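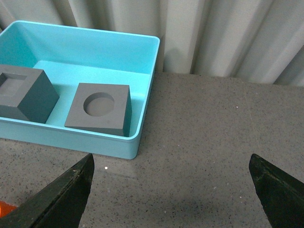

Someone has written under Friday's entry that the blocks should be kept apart by shape, one tub per shape, or we'll be forever fishing for the right one. Fair point but don't agree. We haven't got the tubs, and the whole idea with the Wikesetti set is that you look into one box and tell the recesses apart. If you can't, the recesses are wrong. Leave them mixed for now. Happy to argue at tea.

Anyway. November, set 2, grey blocks and orange round.

Started just after nine. Wiped the speckled top first, grit from yesterday's sanding gets under everything. Blue tub on the top, long side along the curtain. Curtain stays drawn, the low sun comes straight in before eleven and all the tops go the same pale grey.

Weighed the tub with that morning's pieces in: 753 g. Tub alone 359 g. So 394 for the pieces, a bit more than I had down for set 1, but set 1 was done on the old kitchen scale so not reading much into that. TODO redo set 1 on the Osix scale.

Things to sort on the blocks:

- square and rectangular too alike from a low angle. From above no trouble at all. Sitting on the stool I picked the wrong one twice. Either make the rectangle longer or turn the square one a bit smaller. Prefer longer.
- round hole fine. Leave alone!!
- corners inside the recesses are crisp, good, but they collect fluff. Soft brush, not the wet cloth.
- outside edges ok. One has a nick underneath, turned it face down in the box and wrote it on the lid.

Depth next. Went round with the depth gauge, straight down in the middle of each recess, then at one corner. Corner readings shallower every time, by hardly anything, so the floors are very slightly dished. Doesn't matter for the fit. Does matter if anyone wants to glue a liner in. Noted on the drawing.
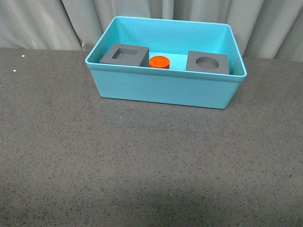 Then the orange round. Drawing says 22 mm across the top and I get 22 on the calipers in one direction and a hair over in the other. Not worried. The groove round the side is staying, somebody asked if it could go, but it gives your fingertips something to find. Tried a smooth one last month and it was like picking up a wet sweet.

Colour is right now I think. The first lot was nearer brown and got lost against the grey. In the blue tub you find this one straight off, which is the point of it. Would not do a blue one.

Noise: dropping the round in the tub from hand height makes a nasty clack. Tried the Flurero felt offcut on the floor of the tub. Quieter, but the blocks then don't slide and you end up lifting everything, and felt sheds. Took it out again. Maybe felt under the tub insted, between it and the worktop. Not tried yet.

Also tried different layouts. Blocks shoved right into the corners are a pain, no room for fingers between block and wall (the walls lean in as they go down, so the gap closes just where you want it). Near the back wall but out of the corner is much easier. A slight twist helps too, gives you an edge to get hold of. Put in the notes for whoever sets out: do NOT square them up neatly. I know it looks tidier.

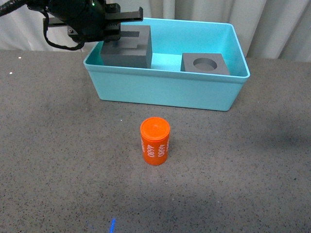 Notched block and round-hole block, both towards the back of the tub.

The notched one is the odd one out, chunkier, and I keep going back and forth on it. Good to grip, the step gives you a ledge. But it takes up height in the storage box, lid won't go down flat with it on top of the others. Goes in the bottom layer or not at all. Nordin do a deeper box, same footprint, want to see one before ordering. They quote 14 days so would need deciding this week.

Break, tea, back at twenty to two.

Afternoon was mostly handling. Tub at the front of the worktop, then pushed back to the curtain, then over to the left. Front is best for reach, but it gets knocked. Back is ok standing up, no good from the stool. Left is fine if you're left handed I suppose.

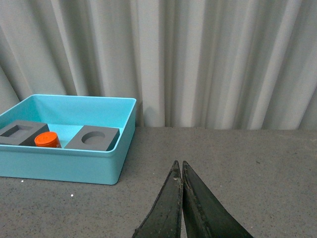
The rim is a bit slippery when you pull the tub towards you one handed. Two hands ok. Don't want to stick tape on it, goes gummy. Leave.

Still open:
longer rectangle, redraw
felt under tub
set 1 on the proper scale
Nordin deeper box y/n
brush has gone missing again, was in the drawer with the calipers

Packed up half four. Grey ones brushed out, round one in its own bag so it dosen't scuff. Lid note still says nick, leave it on till the block's been swapped.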